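3.2 Survey of home repair habits

We mailed 800 forms to households in Faltville in August; 300 came back filled in. Low, but in line with Mathias's earlier count in Rakeck. Questions covered what broke, who fixed it, what it cost. Washers and phones first, desktop machines a distant third. Cost was the main reason for giving up on a repair, then not finding the part. Age of owner mattered less then we expected.

Figure 4. Processor in its socket frame, tray with lever and blue clip.

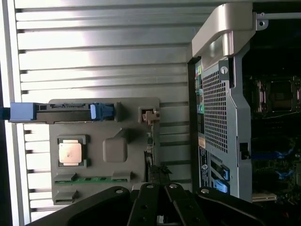
Do people who fix one thing go on to fix others? Mostly they do, at least within the same year, though renters drop off sharply after the first repair.

Renters again in the follow-up calls (MacBrayne, 100 calls, evenings only). Many said the landlord handles it, few could say when he last did. Owners kept manuals, spare screws, old chargers. We did not ask about tools seperately, which we should have. Goel left out of this round, too few forms. Spending is treated in 3.3.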